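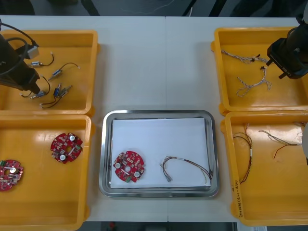 Berhanu Workneh

My project this term was laying out a kitting table, meaning the spot where all the loose parts for one product get pulled together before somebody builds it. I know that sounds like sorting a junk drawer. I thought so too, and then I spent most of October on it and got kind of hooked!

The product is a small fan controller we named Fleltcombe (after a village in a story my lab partner was writing). Every kit needs a round red circuit board, the small wired parts and a bundle of thin wires. The loose parts wait in yellow plastic trays on both sides, and the kit comes together on white paper in a steel tray in the middle. I tried a bare tray first and hated it -- the shine made the small leads really hard to pick out.
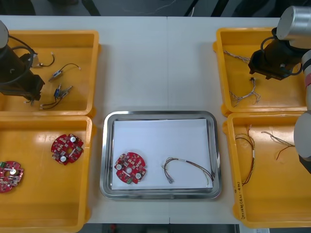

Part 2: Layout and Sorting

My first plan put the parts in the order they appear on the parts list, which looked great on my worksheet and was a pain to use. The second plan went by how annoying each part is to handle. Boards are easy, so they can sit anywhere you can reach. Anything with a lead on it needs space, because the leads hook onto each other and you pick up one part and get its neighbor for free. I started with 12 parts to a tray and cut it down to 8, and the snagging got so much better that I wish I'd done it in week one.

I also wrote a kit card with the parts in picking order. The card went through two versions (the first one used the supplier codes from Draltside, and I kept mixing up the last digits).
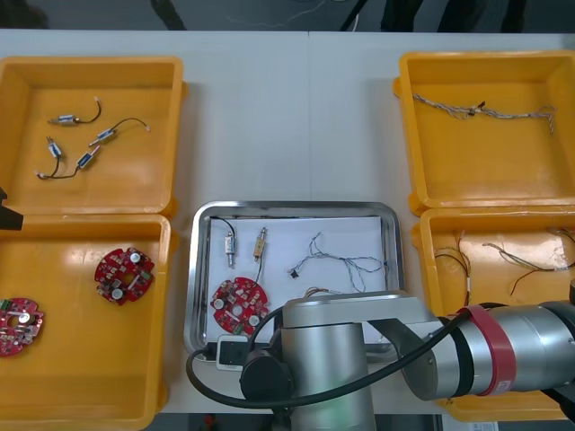

Gautier thought I was making the card do too much work, and asked why the wire bundle couldn't just go in first, so that everything else would have a clear spot left over. Fair question. I tried it that way for two sessions, and the trouble was that a bundle doesn't stay where you put it. It springs open a little and creeps over the paper, and then the board ends up on top of a wire. So I kept the bundle for last, but I did borrow half the idea and gave it its own side of the tray on the card.

Wires were the part I underestimated the most. A twisted pair holds its shape pretty well if you pinch it near the middle and lift slowly.
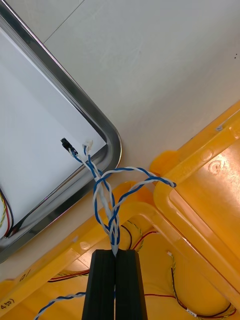 Grab it by one end and the rest swings around and catches on whatever is close by. I wrote that on the card in big letters. I'd also like to try a loose paper band around each bundle, the kind Atero uses on their cable packs, but I ran out of time for it.

If I did this over, I'd spend less time on the worksheet and get my hands on the parts sooner. I'd also check the kit against the card before moving the tray, and I'd leave more room for the wires -- whatever you think they need, give them extra.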